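主题：Re: [桌面收纳] 铅笔到底按颜色分还是按用途分？
列表：Nestlow 文具与桌面整理邮件组

各位，

赶时间，写得乱，先凑合看。中午只有一点空，想到哪写到哪。

先引一下上一封，免得新来的接不上：

> 我家彩铅越买越多，现在全塞在一个马克杯里，找一支红的要倒出来半桌。
> 试过抽屉里的分隔盒，Cadton 那种五格的，格子太短，新铅笔放不进去，
> 只能斜着架在边上，一关抽屉就卡。笔尖断了好几支。
> 想问两件事：
> 一、大家是按颜色分，还是按“常用/不常用”分？
> 二、浅盘放桌面上会不会更乱？我怕最后变成什么都往里丢。
> 另外桌上还想留一盆小植物，家里人说占地方，我舍不得。

我的答法，先说第二个：浅盘不会更乱，前提是盘子要两个。一个不行，我试过，一个盘子用到第三天就什么都有了，橡皮、回形针、发票，连钥匙都进去了。两个盘子分工：一个放“库存”，一个放“手上正在用的”。手上那个盘子故意让它空着，里面最多一两支。收工的时候把它清掉，铅笔回库存盘，完事。

颜色也别买一样的。两个盘一绿一青，看着差得不算远，但用几天眼睛就认得了。我之前用过一对白的，天天放错。
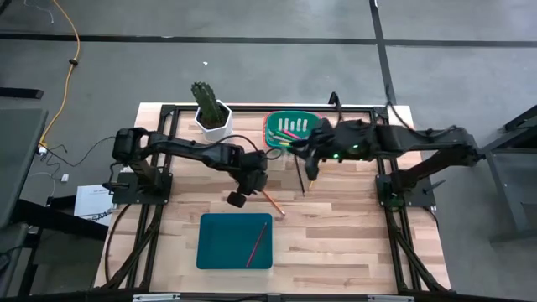

绿盘放成把的彩铅，青盘里就一支红的，仙人掌靠左上。

绿盘里除了粉、黄、绿几支彩铅，还并排码着四根白色的长条，这种直棱直角的东西跟铅笔放一起最好排整齐，不然铅笔会滚到缝里去。铅笔斜着放我觉得没关系，浅盘嘛，拿起来方便就行，非要一支支对齐的话，坚持不了一个礼拜。

再说第一个问题。颜色还是用途？我投用途一票。按颜色分很好看，拍照好看，可是画东西的时候手边要的从来就是那几支：红的、黑的、橙的。其他的一个月碰不到几回。我现在常用的 9 支，剩下的全进盒子，盒子放柜子里，不上桌。刚开始会觉得麻烦，老要站起来去拿，过两个礼拜就知道哪些是真的要用了。

有人私下问我全套有多少支。数过，147 支，含削得只剩一小截的。别学我。短的那些我本来舍不得扔，后来买了延长杆，Skyrme 的，夹得还算紧，就是粗了点，放盘里会把别的顶开。所以短笔单独放一个小罐，别混进浅盘。

植物的事：留着吧。占地方是占地方，但摆在桌子远端的角上，手够东西的时候碰不到就行。仙人掌这种往上长的比较合适，直筒的，不往两边伸。多肉那种趴着铺开的我试过，叶子掉得到处都是，盘子里都有，烦。花盆我偏好白的、有棱的，六角那种，贴着盘子边放，中间不会留一个放什么都尴尬的空档。只有一点，带刺的别放在常用盘旁边，你会后悔的。

木桌面顺便提一句。条纹拼的浅色木面，铅笔灰很显，尤其是黑铅。盘子底下垫不垫布都可以，我不垫，垫了反而藏灰。用半干的布顺着木纹擦，别横着来回蹭。彩铅的蜡擦不掉就用橡皮先走一遍，软的那种。

尺寸也有人问。选盘子就一条：里面最长那一边要比新铅笔长一点点。不用带尺子，揣一支没削过的铅笔去店里比一下。楼上那位五格盒的毛病就在这里，盒子本身没问题，是给回型针设计的长度，硬拿来放铅笔当然卡。这个盒子可以留着放橡皮和卷笔刀，正好。深度不要超过两指，深了就又变成马克杯了，下面的永远翻不到。

还有笔尖朝向。我是全部朝一个方向，朝左，因为我右手拿笔。左撇子反过来。正在用的那支无所谓，反正马上又要拿起来。

预算的话，我两个盘加一个小罐，连花盆一起没超过 300。Iltgate 那边二月有过一次清仓，我没赶上，有没有赶上的说说质量怎么样？听说边沿有点利，想确认一下再买，家里有小孩。

还想问大家一个事：削下来的木屑你们怎么处理？我现在是桌边挂个纸袋，但老是忘记倒，袋子一碰就撒。有没有那种带盖的、能卡在桌沿上的小盒子，推荐一个，最好别太贵，颜色别太花。

先这样，要出门了。回信请回到列表，不要只回我，上次有三封好建议都只发到我信箱，别人看不到，可惜了。引用的时候麻烦删一删，别把整串都带上。

——

本列表近期话题
· 抽屉分隔板自己裁还是买现成的
· 五格盒改造：拆掉一格以后
· 桌面小植物，浇水会不会弄湿纸
· 短铅笔延长杆使用感受
· 求助：浅色木桌上的蜡痕
· 卷笔刀收在哪里

订阅 Nestlow 每月整理通讯，新话题汇总直接寄到您的邮箱。您可以随时退订。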